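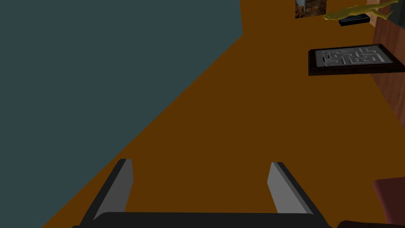 Image: Radance simulation group

349 shares | 12 comments

A robot that does well in simulation has proved very little until someone can say how the test was run. That is the starting point of a set of working rules put out by Radance, a small group that tests robot arms in simulated rooms before they are tried on real benches. The rules are 11 pages long and have been in use since July. We spoke with the engineer who wrote most of them and who asked to be quoted by job only.

"People were sending each other success rates with no idea what was behind them," the engineer said. "One team would say 82 percent and another team would say 82 percent, and they weren't measuring the same thing."

The first rule is that the test scenes are fixed before training starts. Radance keeps 340 of them under version control in a store it calls Dendlow. Once a scene is in Dendlow it can't be edited. If there is a mistake in it, it is retired and a new one is added under a new number.

"You will want to move the object a little closer," the engineer said. "Everyone does. The arm keeps missing and you think the object was in a silly place to begin with. So we took that choice away."

The second rule covers what else is in the room. Early test scenes at Radance had a surface, a target and an arm. The current ones have furniture, a picture, a maze board, a figurine and other things the arm has no business touching. The rules say that at least part of every test set must contain objects that never appeared in training, and that contact with any of them is logged even when the task is completed.

"We had a policy that got the job done and swept half the table on the way," the engineer said. "On the old score sheet it was a pass. Now it's a pass with contact, and you have to report both numbers."

Plain surfaces are allowed. The engineer said newcomers often object to this and ask for more texture and better lighting across the board. The rules ask only that the level of detail be written down along with the results, so a reader knows whether the arm was working over a flat color or something closer to a real tabletop.

"A simple render is fine for some questions. If you're checking whether the arm plans a sensible path, you don't need scratches on the table. If you're claiming the camera side is ready for a warehouse, you do."

The third rule is about how many runs count. A result has to rest on at least 300 attempts, with the starting positions drawn by the test software. Attempts that crash for software reasons are listed separately and may not be dropped without a note. The engineer said this was the part that drew the most complaints.

"It's slow. People want to run a small batch, see a good number and go home. I understand that. But small batches jump around a lot, and you only hear about the good ones."

Viewpoint gets a section of its own. Where a camera looks out from behind and above the gripper, the fingers will always hide part of the work surface. Radance requires the camera position to be the same in simulation and on the hardware, measured from the mounting plate, and rechecked each time the fingers are changed.

"We changed to a wider set of fingers once and didn't move anything else," the engineer said. "It took us most of a week to figure out why the results had dropped."

The last section deals with the move to real equipment. No policy goes onto an arm until a second person has watched recordings of its failures. Watching the successes is optional. The first hardware runs are done at reduced speed with someone at the stop button, whatever the simulated score was.

Two other groups, Sisay and Ullden, have taken up the rules with changes. Sisay uses its own scenes and keeps the reporting format. Ullden has dropped the ban on editing scenes and asks for a change log in its place. The engineer doesn't agree with that but said it was better than having no record.

Asked what was missing, the engineer named soft objects. Cloth, bags and cushions are still left out of scoring because the group doesn't trust the way its simulator handles them. A draft section exists and has been sent back twice.

"I'd like it done this year," the engineer said. "I said that last year too."

Last updated: March 3, 2024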